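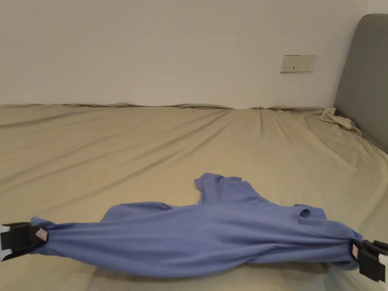 Issue 32, page 12

The Blue One

By the end of September I had folded the blue shirt so many times that I had begun to have feelings about it, and I may as well say at the start that they were fond ones. It was a soft thing with short sleeves, the blue of a school exercise book, and it never once lay down flat when I asked it to.

The flat was on the hill side of Vukevley, up four flights, and the company had rented it for the bed. They could have bought a bed, I suppose, and stood it in the workshop with the others, but somebody at Skorko had decided that the machine ought to learn in a real bedroom with real daylight and a plug socket in the wall, and so every morning I let myself in, hung up my coat, put the kettle on, and took a gripper in each hand like a woman about to serve salad.

The job was called showing. You held the grippers, one left, one right, and you did with them what you would ordinarily have done with your fingers, and everything you did was kept and sent down to Hevska, where the machine was. I never met it. They called it Leka down there, and after a week or two I did as well. Leka needed 600 folds from me before the autumn was out - good ones, my instructions said, though they were rather vague on what a good one was.

I had thought I knew how to fold a shirt. My mother taught me on the kitchen table, and her mother taught her, and I dare say it goes back like that to whoever first had two shirts and one shelf. But my mother taught me with her hands over mine, and what she was really teaching was a sort of feeling in the fingertips, and the grippers had no fingertips. They had black jaws that opened and shut. For the first few days I pinched and dragged and pinched again, and the blue shirt twisted itself up between the jaws like a wrung dishcloth, with one sleeve poking up out of the muddle as if it wished to ask a question.

I used to talk to it. Then one day, somewhere past the hundredth fold, I noticed that I wasn't talking to the shirt any more, I was talking to Leka. "Now, you see, I've got hold of the wrong bit there," I'd say. "So we let go of this side first, love, and we have a look for the collar." None of it was kept, there was no sound, only the pictures and the movements of the jaws. I knew that perfectly well. I went on with it anyway, the way you go on telling a baby the names of the vegetables.

And I slowed down, which I think was the making of me. When you're teaching somebody you can't do the clever flick you do when you're alone. I lifted the shirt by its two ends and let the middle sag, and gave it a small shake, and put it down on the sheet, and smoothed it out with the side of the jaw. Sleeve in. Other sleeve in. Bottom up to the top. If it went wrong I didn't throw it on the pillow and start afresh, as I had in the beginning. I put it right from where it was, and left the putting right in. I thought Leka might want that more than the neat ones.

It was after fold 533 that the telephone rang. A young voice from Hevska, very polite, said they had a question about my work and was it a good moment. I sat down on the corner of the bed, quite sure I was to be let go.

"It's the patting," said the voice. "At the end, when the shirt's done. You pat it twice with the left gripper. We wondered what that was for."

I said I didn't know that I did.

"You do it every time," said the voice. "It's only that Leka's started doing it too."

I looked at the blue shirt, folded on the sheet beside me, and I thought of the kitchen table, and of my mother's hand coming down on each finished shirt before she reached for the next, pat, pat, and me waiting for it with my chin on my arms.

"Shall we take it out?" asked the voice. "We can, it's no trouble."

I told them to leave it where it was, if it was all the same to them. Then I got up and shook out the shirt and took hold of it again by its two ends, as I still had 67 to go and the kettle was coming to the boil.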